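Snacks, trains and the Greltden walk

August 30, 2024

Quick one before I forget everything. Back from Greltden last night, legs in bits, washing machine on its second load. Said I'd write up the food side of it as I always moan that walking blogs go on about boots and never about lunch. So, lunch.

Route first. Drestdale station to Greltden harbour, four days, 61 miles with the detour for the closed footbridge. Did the first half of it in June and got rained off, so this was the rematch. Highest bit is the moor road above Brarkon, 700 metres, windy, no shelter at all, sheep looking at you like you owe them money.

Food. I need something like 3000 calories a day when I'm walking and I never manage it. First day I had 2575, worked it out on the back of the map in the bunkhouse. Felt fine till teatime and then absolutely did not. Shaky hands, snapped at a gate. A gate.

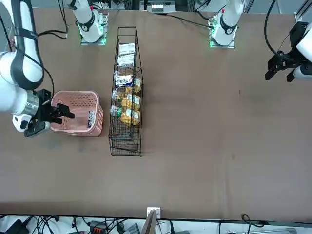 The problem is I pack big things. Sandwiches, a whole malt loaf, cheese. And then it's blowing sideways and I don't want to stop and take the bag off, so I don't eat, so by three o'clock I'm useless. Small stuff in the hip pockets is the answer. Knew this already. Didn't do it. Did it from day two and it was a diferent walk.

What worked: salted nuts, the little packs. Oat biscuits, though they go to dust. Dried apricots, within reason. Jelly sweets for the last hour only, or I eat the lot before eleven.

What didn't: chocolate, obviously, warm pocket. Bananas. Never again with the bananas. Also the protein bar I bought at Drestdale which was like eating a candle.

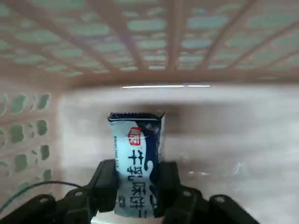 Rule I made up on day two, something every forty minutes whether hungry or not. Set the watch. Felt silly, worked well. By Brarkon I was still in a good mood and I'm never in a good mood at Brarkon. Shop there shuts at four by the way, not five like the guidebook says, so get your bits early. Pub does chips till eight. Big portion. Vinegar on the table, none of those sachets.

Water was ok. Filled up at the church tap and again at the campsite. There's a long dry bit after the reservoir, take more than you think.

Oh and the stove. Used the Seppälä one again, the tiny one, it's fine, bit tippy on grass. Porridge both camping mornings with the apricots chopped in. Coffee bags instead of the jar. Would not go back to the jar.

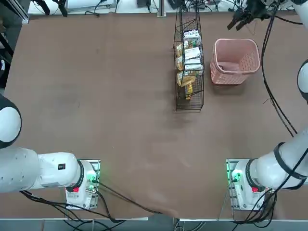
Posted by the author
Writer of this blog, slow walker

Day four, the coast bit. Flat, lovely, far too many stiles. I'd run out of nuts by then and was down to biscuit dust, tipped it straight from the bag into my mouth behind a wall. Some cyclists saw. Fine.

Greltden itself, get the crab roll from the van at the harbour end, cash only. Then the bus back goes from outside the library and not from the stop marked on the map, I stood at the wrong one for ages and had to leg it with the rucksack undone.

Next time: less cheese, more nuts, second pair of dry socks where I can acutally reach them. Will put the kit list up when I've found the bit of paper. Washing's finished, got to go.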